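Section 9: Teaching the fold detector

Now the fun part! Your gripper is talking to Viltura, and it's time to give the perception module something to look at. Soft fabric is a great first subject, as a fold gives the planner an edge to aim for.

1. Open Viltura and choose Perception, then Fold Detector.
2. Lay a folded cloth on a pale, plain surface.
3. Bring the fingers up to the fold with the tips pointing at the crease, and press Capture.
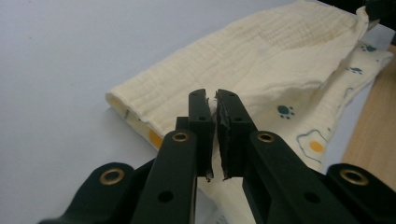
Page last changed: 27 April 2025 by Soledad Gallagher

4. Wait for the edge overlay. A solid line means the detector is happy with the fold. A dotted line means it's guessing, so move the gripper a little and capture again.
5. Check that the line follows the crease and hasn't wandered off along the print. Paw prints and fried eggs are lovely on muslin, but a bold print can pull the line sideways. If it does, raise Pattern Rejection one notch at a time.
6. Save the result as a new fold profile.

Note: Fluff between the fingertips can show up as a thin false edge. Pick it out before you capture.

Caution: Switch the gripper motor off before you touch the fingers or the links.

Setting the background

The detector works by comparing each capture with a bare-surface reference. Brian Tanui rewrote this step for the June build, and it's so much quicker now – the whole thing takes 9 seconds.

7. Clear the cloth away and open the fingers wide.
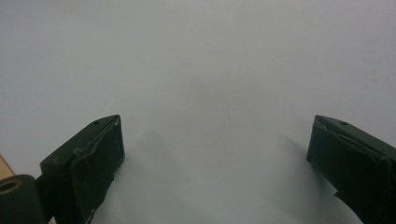

8. Press Learn Background and hold the gripper still until the counter reaches 221.
9. Look at the mask preview. Both fingers should be filled in solid, right out to any ragged bits of padding. Use the brush to paint in whatever has been missed.
10. Soft shadows beside the fingers are fine. If the preview marks them as objects, set Shadow Tolerance to 65 and learn the background again.

Note: Redo steps 7 to 10 whenever you change the lighting or fit new pads. Old masks stay in the Mussa folder and can be reloaded from there.

If the preview stays blank, you'll see error 766 in the log. Restart the camera service and go back to step 7.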